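Reading time: 6 min

4.2 Approach trials on the slotted module

The second half of the student project moved from free grasping to work on a fixed workstation. Rafail Kouris wrote the approach routine in October and Evangelia Alexiou ran the trials with it. Each run began from the same parked pose, with the gripper open, and ended when the operator accepted the final position or stopped the arm.

We logged 556 runs. The first 100 were used only to tune the speed limit and are left out of the analysis. A further 20 were dropped when the wrist camera lost its connection part way through. The students marked the remaining runs by hand, working in pairs — a slow job, but it gave us labels we could check against each other.

The main difficulty was the angle of the wrist. When the gripper comes in steeply, its own links cover a good deal of the camera view, and the target has to be found in what is left (Figure 3). The tracker was first trained on straight views and did poorly here. Adding tilted views to the training set helped more than any change to the settings.

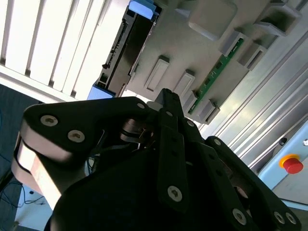
Figure 3. Wrist camera view during a steep approach to the grey panel, with the black slotted module and its light blue end caps at left.

We return to the effect of blocked views in Section 5.

Related items
Gidon: a shared log format for student robot projects
Teaching grasp planning with Plendex
Notes from the Gkikas workshop

Contact the Prirura project office — Back to top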